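别急着换夹爪,先把相机挪一挪

每次有人写信来问我该买哪一款夹爪,我都会先泡一壶茶,因为我知道这封回信短不了。问题本身很短,通常就一行字:两指的够不够用,要不要上三指,要不要软体的,吸盘行不行。可我这些年越来越觉得,问的人真正卡住的地方多半在别处。今年九月我在 Larysa Harasym 那边待了一阵子,看他们拿甜甜圈和纸盒来折腾机械臂,回来以后这个想法更牢了,所以索性写长一点,把它说清楚。

桌上的活儿,腕部相机和固定相机各看各的:

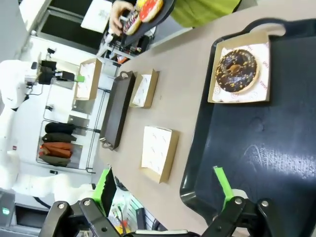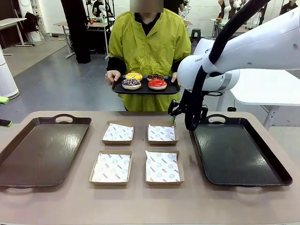
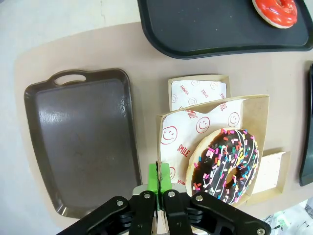 先说我的主张,免得大家翻到最后才看到:对一个刚起步的小团队来说,在夹爪上花的第一笔钱应该尽量少,在“看”这件事上花的第一笔时间应该尽量多。平行两指夹爪,贴一对颜色鲜明、摩擦力过得去的指垫,足够你用很久。等你真的被它逼到墙角了,再去翻那些漂亮的产品目录也不迟。

我知道这话听起来像是老头子的固执。我自己年轻的时候恰恰相反,手头一宽裕就去买末端执行器,抽屉里至今还躺着好几只只用过一个下午的爪子,每只都配着不同的法兰和转接板,转接板的螺丝又总是对不上。(如果哪位读者也有这样一个抽屉,请来信,我们可以交换转接板。)

Larysa 选甜甜圈,我起初是不大赞成的。我更喜欢积木和标准件,干净,尺寸有数,摔了捡起来还能用。可她坚持要用食物样子的东西,而且要配纸盒,说这样才像将来要面对的活儿。待了几天以后我服气了。甜甜圈是个很会为难人的形状:圆的,中间有洞,边上鼓,顶上那层糖霜是所有人最在乎的部分,偏偏从上往下看,糖霜又是最容易碰到的部分。手指要从两侧下去,捏住的是面团那一圈,捏高了蹭到糖霜,捏低了指尖先顶到桌面或者盒底。再加上盒子是敞口的,四面有壁,还垫着一张蜡纸。你以为你在考夹爪的开合行程,其实多半是在考你对高度的判断。

盒子这件事我要多说几句,因为它太容易被忽略了。大家比较夹爪的时候,喜欢在平整的桌面上比,物体孤零零地立着,周围什么都没有。在那种条件下,几乎每一只夹爪都很像样。等你把同一个物体放进一个比它大不了多少的盒子里,情况立刻就变了:手指本身的厚度成了问题,连杆张开以后往外撇的那两条胳膊成了问题,就连指垫的边缘是方是圆也成了问题。我见过一只握力大得惊人的爪子,在桌面上什么都抓得起来,一进盒子就把盒壁撑歪。它的说明书里有握力,有行程,有重复精度,唯独没有写手指张开时最宽的地方到底有多宽。我现在选夹爪,第一眼看的就是这个数,看不到我就自己拿尺子量。

那么相机呢?Larysa 他们的做法是两路一起看,腕上一路,工作区旁边固定一路。这个配置并不稀奇,稀奇的是围绕它能吵多久。Villads Þorgeirsson 是个坚定的固定相机派,他跟我通信好多年了,每封信都要把这件事重新论证一遍。他的理由很扎实:固定相机标定一次管很久,画面稳定,出了事回头看录像一目了然,桌上的东西哪个在左、哪个在右,人站在哪里,一张图全有了。腕部相机呢,手臂一动画面就跟着转,桌子在画面里斜着躺,看的人脖子都要歪过去。

他说的每一条我都同意,可我还是站在腕部相机这一边,至少在最后那几厘米里是这样。固定相机看得见全局,但手臂一伸过去,挡住的恰恰是你最想看的地方。腕部相机随着手指走,指尖和物体始终在同一个画面里,两者之间的距离不需要推算,看就是了。对人是这样,对模型我相信也是这样。上面那种亮绿色的指垫,我原先以为只是厂家图个好看,后来才体会到它的好处:纸盒是牛皮色的,托盘是深色的,桌面是米色的,绿色往中间一放,手指在哪里一眼就能找到。如果你的指垫是黑的,托盘也是黑的,那么你的相机再贵,也是在替你的指垫还债。

说到托盘,我又想抱怨几句反光。塑料托盘表面总有那么一片亮,光从上面打下来,深色的平面上就浮出一块白,边缘还会跟着视角走。固定相机里它老老实实待在一个地方,你可以把它记住;腕部相机一动,它也跟着动,有的算法会把它当成一个东西。我的建议朴素得有点丢人:先调灯,再调算法。把灯换个角度,或者蒙一层柔光布,花的钱比换镜头少得多。实在不行就换哑光的托盘,不过哑光的也并不是完全不反光,别指望太多。

我在那边的时候,他们正好也在比控制器。一边是 Trirnamell,一边是 Grokside,两套轮流接。我不打算在这里评出个高下,样本太少,而且操作的人对其中一套明显更熟,这种比较做出来对谁都不公平。我只想说说我自己的感受。Trirnamell 的手感偏硬,指令给下去,手臂立刻就走,走得也准,碰到东西却不大肯让。Grokside 软一些,慢半拍,手指蹭到盒壁时会顺着滑一下。按我过去的脾气,一定选前者,精度嘛,谁不爱。可是对着一个纸盒,我宁愿要那慢半拍。纸盒是轻的,会跑,你硬它就退,你一退它又歪了。柔顺一点的控制能替你原谅很多视觉上的小误差,而视觉上的小误差是永远少不了的。

这也是我为什么总劝人不要孤立地比夹爪。夹爪、相机、控制器这三样,差不多可以互相借钱:视觉差一点,控制软一点就能补回来;控制硬一点,指垫软一点也能补回来。你单拿一样出来打分,打出来的分数放到另一张桌子上就不作数了。Ladefoged 寄来的那份对比报告,我读得很仔细,里面列了 1,259 次抓取,表格做得整整齐齐,我由衷佩服写的人有这份耐心。但我翻到附录才找到,所有抓取用的是同一个相机位置,同一盏灯,物体也全都摆在空旷的平面上。那它告诉我的就是:在这个相机位置、这盏灯底下,哪只爪子好。这当然也有用,只是离标题上写的那个结论还差着好长一段路。

假如让我来设计一次比较,我会怎么做呢?我会少换爪子,多换环境。两只夹爪就够了,一只便宜的,一只你心里惦记的那只。每只在四种摆法下各试三十次:空桌面,托盘里,敞口盒里,再加上盒子挨着盒子的情形。挨着的盒子特别要紧,隔壁那个盒子的纸盖常常会伸过来,手指外侧一碰,就把邻居推走了,而这一下腕部相机有时根本看不见,固定相机倒是看得清清楚楚。这一点我得还给 Villads,他在信里讲过不止一回,我一直嘴硬。

记录的时候,请不要只写成功和失败。糖霜蹭掉一块算什么?盒子挪了位置算什么?蜡纸被带起来一个角,甜甜圈倒是抓住了,又算什么?如果将来这东西真要摆到柜台后面去,顾客打开盒子,看到的是糖霜,才不会关心你的抓取成功率。我主张至少另外记两栏,一栏写物体变成什么样了,一栏写周围的东西变成什么样了。麻烦是麻烦,写上一上午手会酸,但有了这两栏,很多争论就不用再吵了。

还有人。我发现大家谈机械臂的时候,总喜欢把人从桌边请走,好像有人在就不够自动。可是真实的活儿里,人一直在,端着托盘过来,又端着托盘走开,衣服颜色鲜艳,胳膊从画面上方伸进来。相机要能受得了这些。我认识一套系统,在没人的时候表现极好,旁边一站人,曝光就变了,识别跟着乱跳。所以我现在凡是看演示,都要厚着脸皮走到桌子跟前去,站一站,挥一挥手,再把盘子端起来换个地方放。主人家一般都很客气,脸色好不好看就另说了。

当然,我不能把话说绝。吸盘有吸盘的天下,平整的纸盒盖子,吸盘一下就起来,两指夹爪在旁边干瞪眼。软体手指捏蓬松的东西,也确实温柔,我在 Trokitent 的台子上试过一次,捏一只刚蒸好的馒头,皮上一点印子都没有,当时差点掏了钱。后来忍住了,因为它一进窄盒子就没地方张开,而且从腕部相机看过去,那几根胖乎乎的手指把半个画面都占了,馒头反倒只露出一个边。你看,又绕回来了,还是看的问题。

有读者大概要说,你讲了这么半天,等于什么都没推荐。我推荐的是顺序。先把一只普通的两指夹爪装牢,线缆理顺,别让它绕来绕去地扯着末端;再把腕部相机的角度调到能同时看见两个指尖和指尖前面那一小块地方;然后架一台固定的,高一点,斜一点,让手臂最常走的路线不要挡住盒口;灯调好,指垫换成和桌上哪样东西都不撞色的颜色。做完这些,再去抓那些让你头疼的东西,抓上几天,把毛病一条一条写下来。写完你再看那张单子,有哪几条是换一只夹爪真能解决的,就为那几条去花钱。

Larysa 读过这篇的草稿,在页边批了一句,说我对相机偏心得厉害,对线缆又说得太少。她是对的,线缆值得单写一篇,我已经攒了不少牢骚。Villads 还没有回信,估计正在写一封更长的。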